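## Facilities notes, April

Work on the Kullstead building carries on through the month. The items below apply to all tenants on the ground and first floors.
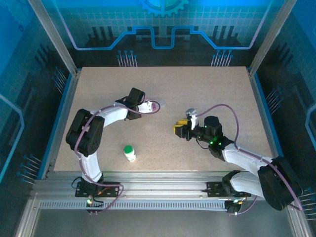
### Water shutoff and valve replacement

The main isolation valve on the Statthorpe Street side will be replaced between 6:30 and 11:00 a.m. on the first working morning after the spring break. Cold water will be off on both floors. Hot water will be off until early afternoon, as the tank needs time to recover.

Static pressure at the riser was logged at 89 psi in the last check, which exceeds the 80 psi limit in our lease schedule. A pressure-reducing valve from Fluder will go in downstream of the new isolation valve. Target outlet pressure is 60 psi. The old gate valve no longer closes fully and passed water during the annual test.

Tenants should do the following:

- Close all fixture stops by 6:15 a.m.
- Switch off under-sink heaters at the breaker - not at the wall switch.
- After service returns, run cold taps for five minutes with aerators removed.

Rooms 29 and 30 share a branch line and will come back last. Report leaks to Aranka Katona at extension 139. Questions on the lease schedule go to Mateja Begović.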